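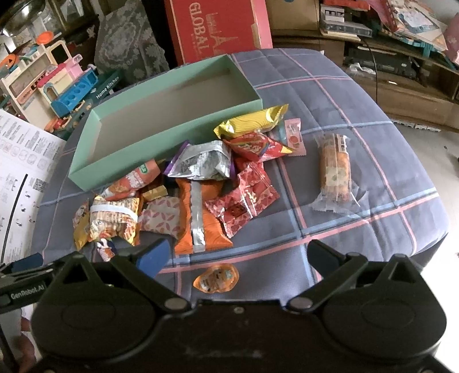
The mint-green box and the pile of snacks spread out around it.

I did the snack box again this week, and two people have already asked me how I keep it from turning into a crumb drawer, so I'm finally writing it all down. Grab a coffee, I ramble!

I don't start with the box. I start by tipping every last packet out onto something flat and soft. For me that's usually a padded surface with a bit of give, so the little candies stay where they land and don't go skating off under the furniture (hard floors are terrible for this, ask me about the butterscotch I found in June). Spread everything out until you can see what you have. I always think we're down to the dregs, and then there's a whole heap of red and orange packets looking up at me.

While it's all out, wipe the box. I use a barely damp cloth with one drop of dish soap, then a dry towel, and I go over the corners twice because that's where sugar collects. If your box has a lid, do the lid too, especially the groove around the rim. Leave both of them open for a while before you load up. Any moisture you trap in there will make paper labels go wavy and the thin wrappers stick together.

Now check dates. I used to skip this and I was wrong. The print on snack packets is tiny and always seems to be on the crimped end, so I sit by the window with my glasses on and get through it in one go. Anything with less than a couple of weeks left goes in a cereal bowl on the counter, and that bowl is empty by the next morning every single time -- my husband Joonas calls it the lucky dip.

Next comes the squeeze test. Pick up each sealed packet and press gently. If it was puffy when you bought it and now it's gone flat, you've probably got a pinhole somewhere, and whatever is inside will be stale. Jelly cups get their own check. Run a fingertip around the edge of the printed lid and feel for anything sticky. One leaking jelly cup can glue a whole box of snacks together, and I speak from experience.

Then you can pack, and my one big rule is back wall first. Stand or lean the bigger bags along the rear and down one side, and let them hold each other up. Flat packets go in front of the puffy ones. I keep the open part of the floor for last, and I leave it bare as long as I can, so there's room to move things about when I change my mind (I always change my mind).

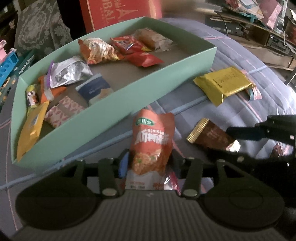 Stand the savory ones up if they'll stand. A packet with a picture on the front is so much easier to find when the picture is facing you, and if you can't read the writing on it, the picture is all you've got to go on! Half of ours come from the import shelf at Tehrani, the little grocery in Clescombe, and I shop there almost entirely by what looks tasty on the wrapper.

Little candies are the awkward ones. They sink. You put in a nice handful and by the end of the week they're all underneath and everyone is digging. What works for me is keeping them back until the big things are settled, then dropping them into the gaps at the front. My neighbor Aarne Vainio puts his in a muffin liner and swears by it. I tried that, and the liner got squashed by a bag of chips inside a day, but he has a deeper box than I do, so maybe it'll suit you.

Anything cakey goes on top, always. A soft cake bar under a pile of crackers ends up as a pancake in plastic. If the wrapper has twisted ends, pick it up by the middle and not by the twist, or it'll start to come undone.

A few odds and ends:

Don't overfill. If you have to press the lid down, take three things out.

A shallow box beats a deep one. I had a lovely tall tin from Sosby and the bottom layer might as well have been buried at sea.

Keep chocolate somewhere else in summer.

If you're mailing the box to someone, fill the bare part with crumpled paper and give it a gentle shake before you tape it shut. You want no rattling at all.

The whole job takes me 25 minutes, more if I stop to eat something, and I do. I'll do the tea shelf next time, once I work out where all the loose bags came from.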